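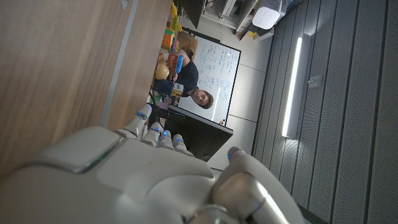 Small blue lights on the finger joints of a white robotic hand.

What Does a Jury Do?

Have you ever had to settle an argument between two friends when you weren't there to see what happened? It's hard, isn't it? You have to listen to one friend, then the other, and try very, very hard to be fair. A jury does that sort of job, only in a courtroom!

Let's imagine a town called Grormont, where someone is accused of stealing 32 bicycles from the Makokha Bike Shop. The police think they have found the right person, but thinking so isn't enough. The shop's story has to be told in court, with evidence (that means things like receipts, fingerprints, or people who saw something).

The jury is a group of ordinary grown-ups, perhaps a baker, a bus driver and somebody's grandma. They sit together and listen to 2 sides. The prosecutor tries to show that the person broke the law. The defense lawyer speaks up for the person accused. Then the jurors go into a quiet room and talk it over, sometimes for a few hours and sometimes for days and days.

If they all agree the person did it, they say "guilty," and the judge usually decides on the punishment, called a sentence. If they aren't sure enough, they must say "not guilty," and the person can go home.

New word: verdict (VUR-dikt), the jury's decision.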